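Notebook, teleoperation bench, Hollelden
December, entry opened 08:40
Kept by Ambros Egger

Purpose of the session: to check the remote-control setup in simulation before the Sqalli task is recorded by hand on the real arm. The operators at Jullitz will use the same controller mapping, so any change made today is to be copied to their configuration before they begin.

Carried over from the previous entry: drift in the wrist yaw when the operator releases the clutch. The dead zone on the yaw axis was widened and the offset is now stored at release and restored at the next grip. With the clutch released for a full minute, the pose held. The fault is considered closed for yaw. Pitch has not been tested.

08:55. Loaded the brick floor scene from the Harunex set. Wrist view selected. The operator was asked to move the arm by remote control to a tilted hover pose with the fingers open, and to hold there. The pose is to serve as the common starting pose for all demonstrations of the Sqalli task. At present every operator starts from wherever the last attempt ended, and the first part of each recording differs for no useful reason.
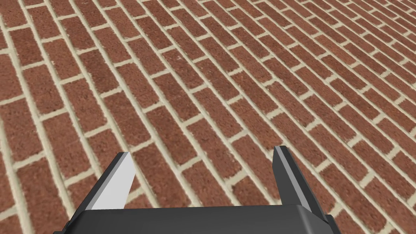

Wrist view in simulation, brick floor, fingers open, nothing between them.

The view is acceptable for the starting pose. Both fingers stay visible at this opening and the gap between them is clear. The floor rows run at a slant to the gripper. I had intended to square the wrist to the rows but have left it, as a slanted start obliges the operator to correct the yaw during the approach, and that correction should be present in the demonstrations.

One concern regarding the floor texture. The bricks repeat closely, and toward the top right they become very small in the view. When translating slowly along a row, the operator reported difficulty in judging the distance traveled. I repeated the motion myself and had the same difficulty. A plain floor should be tried for comparison. The brick floor will stay in the set regardless, for variety.

09:50. Recording settings. Each demonstration is limited to 2,000 steps. Seven practice attempts were made by remote control, of which four were kept. The other three were discarded: two for a late clutch release and one for a dropped connection. None of the seven reached the step limit. Discarded attempts are to be marked in the log and not deleted, so that the Jullitz group can review them.

10:30. Hand guiding, for later comparison. On the real arm the operator will hold the wrist and lead it through the same motion. The gravity compensation must be checked first with the gripper mounted. The value in the file dates from the lighter tool and should not be trusted. Leading the arm by hand gives smoother paths in my experience, but the operator's forearm is likely to enter the wrist view. A longer handle has been requested from the workshop.

Open items:
Pitch drift on clutch release, same test as for yaw.
Save the hover pose under the name start_sqalli and send it to Jullitz.
Plain floor comparison, same operator, same motion.
Payload value for the gripper, to be measured and entered by hand.
Log format: add a field for the reason an attempt was discarded.

Entry closed 11:15. Controller returned to the charging shelf.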